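Bench & Bot Forum > Automation > General discussion
Thread: Can any of these handle ordinary chores yet?
Replies: 8

planer_dust
I run a small shop, four benches, and I'm trying to decide whether to budget for an arm next year. The jobs I'd want it for are dull: clear a bench, stack sheet stock by size, wipe down. The Hurkus rep says all of that is "solved." I've watched the demos. They start with the parts spaced well apart on a plain mat. My benches don't look like that. Is anyone running one on real clearing work, unattended?

tolstack
Define unattended. We have a Hurkus on a fixed pick station and it goes a full shift without a person touching it, but every part arrives in a tray in a known pose. Take the tray away and it's a different machine.

mkeller_ops
Disagree a little. Pose estimation on loose parts has been fine for years. If the object is rigid and you can see most of it, the arm will get it. The failures I log are nearly all thin flat stock and anything overlapping. Last quarter I had 83 faults on the sort cell and 67 of those were flat items.

planer_dust
That's what worries me. Half of what is on my benches is flat.

Ravindra Ahuja
I do test work on the Pritau controller, so weigh this accordingly. Flat items are hard for two separate reasons and people mix them up. First is perception: a sheet on a table has almost no height, so depth gives you very little and you're left with color and edges. Second is the grasp: a parallel jaw can't get under it. Suction solves the second on smooth sheet. It does nothing for the first, and it can make stacks worse by lifting two sheets at once.

tolstack
Suction on sheet stock is standard, though. Print shops have done it forever.

Ravindra Ahuja
From a squared stack, in a feeder built for it. Loose sheets on a bench are another problem. We tried sliding to the table edge and pinching there. 39 trials, 19 clean picks. Most of the misses pushed the lower sheet along with the upper one.

hallway_closet
Household side of this: my sister-in-law has the Huda unit. It does the floor and it carries things with handles. It will not put away placemats. It finds the top one, takes it as the whole stack, and drags. She has stopped asking it to.

mkeller_ops
Then the answer is a better model and more training data. Sim is cheap. I don't see a reason to call this a hardware limit when most of my faults are bad segmentation. Here is one of the rendered top views from our clearing set. Pink piece under a teal board, a bit of it showing past the top edge. The task is to take the board first and the pink piece second. Note the glare on the wood just above the pink, and the pale reflection on the upper left of the board. Our old segmenter merged glare and pink into one blob on renders like it. The new one doesn't.

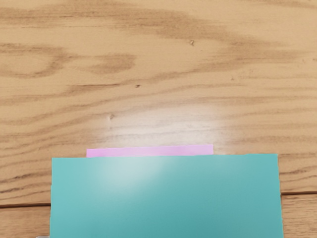

RE: sim results vs. a real bench

tolstack
Fine, but a render gives you the glare somebody set up. My bench has a window on one side and the light is different at 4 in the afternoon. How does the new segmenter do on camera images?

mkeller_ops
Worse. I don't have a number I'd defend yet. We retrain in May.

Ravindra Ahuja
Order of removal is the part I'd test hardest. With only a sliver exposed, the planner has to guess how far the lower piece runs under the board. If it guesses short, it places the suction cup badly or clips the piece on the way out. Re-imaging after each pick helps and costs you cycle time. I'd take the cycle time.

planer_dust
So for a shop my size, with mixed flat stock and nobody to babysit it?

tolstack
Don't buy the arm. Buy racks.

mkeller_ops
I'd rent one. Mokoena does short leases with the vacuum tool included. Put it on your worst bench, leave the bench as it is, and log every stop. Don't let their tech tidy up before the first run.

planer_dust
Asked them for a quote. Will post the stop log if I go ahead — the wipe-down question can wait.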